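Cloth handling by demonstration: progress report to Pimport, January
Prepared by Ebere Jibrin, Lukden workshop 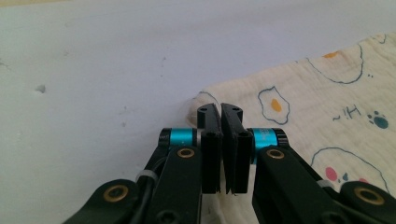
Why do we teach the folding task by hand when we could write the movements as a program?
A cloth never lies the same way two times, so a fixed list of movements works only for the first fold and then misses the edge. When a person shows the task many times, the model receives many different starting positions together with the correction that a person makes without thinking.

1. What was agreed

In the last report we promised three things for this period: to finish the hand-held tool, to record the first set of folding demonstrations, and to make a first comparison with remote control of the arm. The first two are done. The third is done only in part, and I explain the reason in section 4.

2. The tool

The hand-held gripper has two black parallel fingers and a camera which looks down over them, so the recording shows the fingertips and the cloth together. The arm in our cell (we call it Pinto) carries the same fingers and the same camera mount. This was more work than we planned. The first mount on Pinto was tilted by 2 degrees compared with the hand-held one, and the first trained model always closed the fingers a little too far from the edge. We made the mount again and the error went away.

The person who holds the tool must learn to move slowly near the table. Most people press too hard in the beginning. The fingertips then push the fabric forward and make a wave, and the pinch takes two layers or more. We now ask each new demonstrator to practise for one morning before we keep any of their recordings.

3. Demonstrations

We recorded 900 demonstrations of the fold with thin, crinkled cloths on a pale table. After checking, we kept 600 for training. The others were removed mostly for these causes: the hand of the demonstrator came in front of the camera, the tool lost its position during a fast turn, or the fold was finished with the free hand out of habit. The last cause is our own fault, because the written instruction did not forbid it. It does now.

A cream cloth on an almost white table is difficult for the model. The edge is hard to find where the fabric lies flat. Printed cloths help, and we suspect that the model used the printed drawings as a guide more than the edge itself. To test this we will repeat part of the recording with plain cloths of the same weave. I prefer to know it now — before we show any success rate to your partners.

4. Comparison with remote control

For remote control we use the Meveo station. The operator sits beside the cell and moves Pinto with two handles. The recordings are very clean, as the arm itself makes the movement and no conversion is needed. However, the operator cannot feel the table, and a pinch at the cloth edge takes much longer than with the tool in the hand. Our operators also became tired, and we limited a session to one hour.

The station was out of use for 8 working days while we waited for a new handle sensor. For this reason the remote set is too small for a fair comparison. I can only give an impression: remote control seems better for the last part of the task, when the folded cloth is put in its place, and the hand-held tool is better for the pinch and the lift.

5. Spending

The cost of the tool is within the budget line. The second mount was paid from the line for small parts, which is now nearly used. I ask for your permission to move the unused travel money to this line. The detailed table was sent separately to your finance office.

6. Next period

— Record the plain cloth set with the hand-held tool.
— Complete the remote control set at the Meveo station, with the same cloths and the same starting positions.
— Train one model on each set and one model on both together.
— Write the instruction for demonstrators in its final form and send it to you for comments.

One question is open from your side. In the call you asked if towels can be added already in this phase. Thick fabric needs a wider opening of the fingers and probably softer pads, and I would like to discuss this on Monday before we order anything.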